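June, 4:10 pm - Arkum hand kit, trial notes

Second afternoon with the Arkum pair and I like them a lot more than I did this morning! Eckhard Hollmann re-did my straps one notch looser and my thumb quit complaining. We're on the bathroom set now, toothbrush and bin, table 5. Arkum says the finger plates are good for 500 hours (we'll see - Gilani said the same about theirs and we swapped them in week 6).

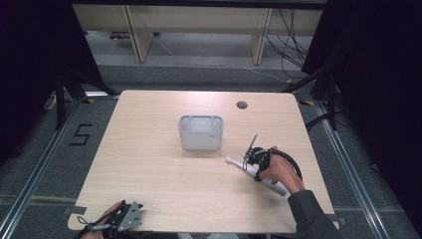
Grip and feel

Right hand holding the white electric toothbrush on the diagonal, bin behind it. I thought a thin metal plate on a fat round handle would be hopeless, but closing slowly feels fine. The cable over the back of the hand bugs me more. I want a clip near the wrist, and Aqeel Bhutto is asking Arkum if they sell one.

Price is for 4 pairs, shipped from Burnach. Still need the spare strap cost before I say yes.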